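Last revised Sunday, August 16, 2026. Questions that don't appear on this page go to the laundry desk at the Istuscombe plant.

# Workwear Rental and Laundering: Frequently Asked Questions

## Account and fitting

**What does the standard rental cover?**

Garments, weekly pickup and delivery, laundering, minor repair, and replacement at end of life. It does not cover footwear, gloves, or disposable items. Lockers can be added to the contract at a monthly rate.

**How many garments does each wearer get?**

The default is 11 tops and 11 pants: five in use, five in the wash, one spare. Food-handling sites usually change twice per shift and should ask for a larger allotment at sign-up.

**How are sizes determined?**

A fitter visits the site with sample garments in each size. Wearers try on tops and pants over whatever they normally wear underneath. Sizes taken from a form or a spreadsheet are accepted, but exchanges on those orders are billed after the first delivery.

**Can a wearer change size later?**

Yes. Put the garment in the soil bag with a yellow exchange tag and write the new size on the tag. The replacement normally arrives on the second delivery after pickup. Exchanges are free up to 2 per wearer per year.

**Is there a minimum account size?**

50 garments in circulation. Smaller shops in the Nitmont area can share a route stop with a neighboring account, subject to approval by Zorica Halilović in route planning.

## Fabric and color

**Which fabric should we choose?**

The 65/35 polyester–cotton twill is the default. It holds a crease, dries fast, and lasts longest under industrial washing. 100 percent cotton is offered for hot workplaces, but it shrinks up to 3 percent in length over the first five cycles. Fitters allow for this – do not size up again on your own.

**Are any of your garments flame resistant?**

Only those in the Tidow line, which are marked on an inside label. Regular cotton is not flame resistant, whatever its weight. FR garments must not be washed at home with bleach or fabric softener. Mixing them into regular soil bags delays their return.

**Why does the price differ by color?**

White garments go through a separate wash with oxygen bleach and are inspected under brighter light. They are also retired sooner. Navy and gray run in the same wash class and cost the same.

## Washing and repair

**What temperature do you wash at?**

Whites and food-industry garments are washed at 160°F with a hold of at least ten minutes. Colored twill is washed at 140°F. The temperature log for each load is kept for 12 months and can be requested by lot number.

**Why did a garment come back with a stain?**

Some stains set before we receive the garment. Typical causes are cured paint, rust, and adhesives. A garment with a set stain is rewashed once. If the stain remains, it is either downgraded to a work-only grade or replaced, depending on the contract.

**What counts as a minor repair?**

Buttons, snaps, open seams, hems, and tears shorter than two inches outside the collar and cuff. Pocket replacement is also included. Burn holes are not repaired; the garment is replaced and its remaining value is billed.

**How do I report a repair?**

Tie a red tag through the nearest buttonhole. For garments without buttonholes, pin the tag next to the damage. Do not mark the fabric with a pen or tape.

## Short-sleeved garments

**Can we get short sleeves year-round?**

Yes, in white and light gray. Navy short sleeves are stocked only from April to September. Orders placed in February for the spring changeover are filled first.
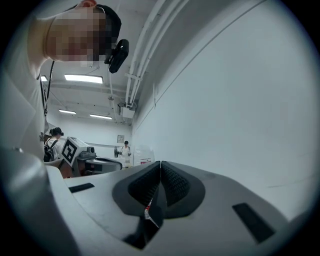 *White short-sleeved shirt in wear.*

**Do short-sleeved shirts have a shorter service life?**

Slightly longer, in our records. Cuffs are the first part of a long-sleeved shirt to fail, and the short-sleeved pattern has none. The usual reason for retirement is collar wear or loss of whiteness.

**Can long sleeves be cut down?**

No. Altered garments are billed as lost. Request an exchange instead.

## Tracking, loss, and billing

**How is each garment tracked?**

By a heat-sealed chip in the hem or collar and a printed wearer number. Chips are read at intake and again before loading. If the two counts differ, the delivery slip shows the difference on line four.

**What happens when a garment is lost?**

It is flagged after three missed cycles and billed after six. The charge is reversed if the garment turns up within 90 days. Last year, 593 garments were flagged and 186 of those were later returned, most of them from lockers and vehicles.

**Can employees take garments home?**

That is up to the account holder. Home washing voids the repair cover on the affected garment – household dryers in particular damage the chip seal.

**What do we do when someone leaves?**

Send all of the wearer's garments back in one bag with a blue tag and notify Krešimir Radulović in billing. Rental stops on the day the last garment is scanned. Name patches are removed and destroyed at the plant.

**Whom do we contact about an invoice?**

Billing handles amounts and credits. Contract terms, including renewal and price adjustment, go to Elínborg Hjaltadóttir. Please include the account number and the delivery slip number.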